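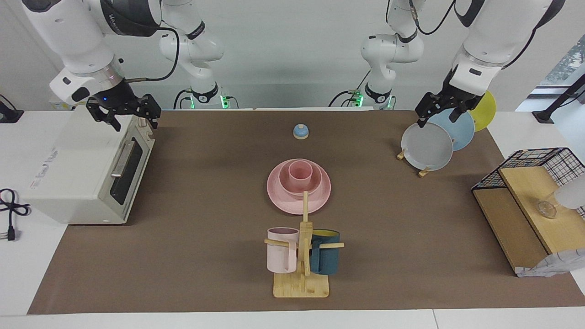 Toaster oven, mug tree and pink dishes on the big brown mat at Pruvow.

Call for participants: come and put the dishes away with us

Do you have strong feelings about where the mugs should go? Does somebody in your house stack the bowls in a way that makes you want to take them all down and start over? We would love to meet you, and we would love to meet that other person too, if they can be talked into it.

Pruvow is looking for people of all ages over 18 to take part in the fall round of our study on everyday kitchen tidying. We want to learn how people set out, stack, hang and put back the ordinary things they eat and drink from, especially when there isn't much counter to go around. In August nearly 600 people filled in our questionnaire about small kitchens, and we read every single answer, including the very long one about lids (thank you, it was wonderful). Now we would like to spend some time with a smaller group and talk it through over real plates and cups.

What you would be doing

You'll be standing at a white table with a large brown mat on it, and on and around the mat will be the sort of things most of us have at home. There is a toaster oven, a wooden mug tree, plates, a bowl, a cup and a few mugs. We'll ask you to lay things out for a meal, clear them again, and then find a home for everything in whatever way feels right to you. You might nest the cup in the bowl and the bowl on the plate, or you might like every piece to have its own spot. Some people hang the mugs first and some leave them until the very end, and we enjoy hearing the reasoning either way!

The visit is made up of four short rounds with a rest between each one, and at the end we sit down for a chat about your kitchen at home. The chat is often the part people like best, so please don't worry if you are a talker. 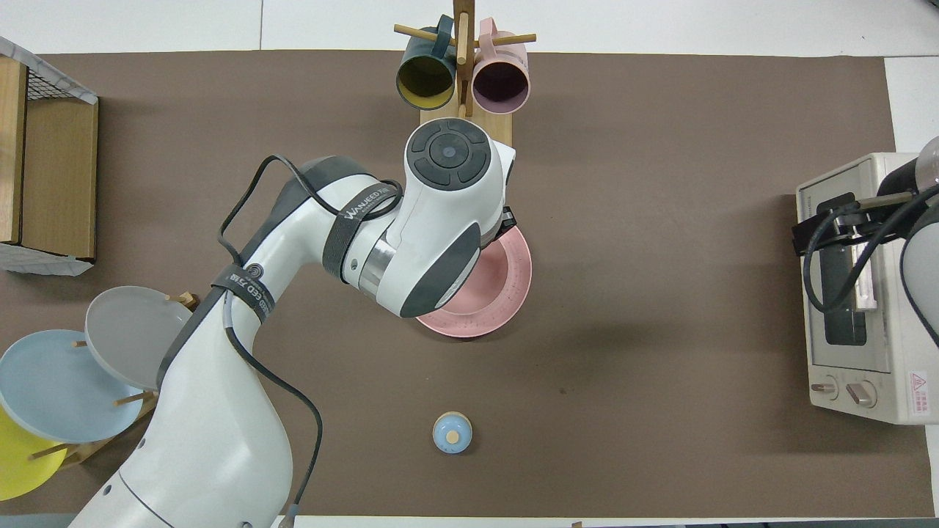 Mugs get a round all to themselves. We learned from the questionnaire that they cause more household disagreement than everything else put together: handles in or handles out, favorites at the front, the good ones kept for visitors. If you have a mug at home that you are particular about, you are very welcome to bring it along and show us where it would go. It will go home with you, of course.

Who we're hoping to hear from

Anyone who regularly does dishes or puts them away. You don't need to be a good cook, and you don't need to be tidy. We'd be especially glad to hear from people who share a kitchen with roommates or grown children, people who have recently moved somewhere smaller, and left-handed people, who were a little thin on the ground last time. You should be comfortable standing for 10 minutes at a stretch, though a high stool can be set out for you if you mention it when you write.

What you'll get

Everyone who comes receives $33 for the visit, plus coffee or tea and something from Bañuelos, the bakery downstairs. We also mail each participant a copy of Tivlow, our little household newsletter, when the results are written up.

How to sign up

Write to the study desk at Pruvow, second floor, Vallico Building, or leave your name and a phone number at the front counter. Please tell us who you share your kitchen with, which times of day suit you, and one thing in your cupboards that never seems to have a proper place. Sign-up closes on September 5, 2020, and we'll call everyone back, even if the sessions are already full by then.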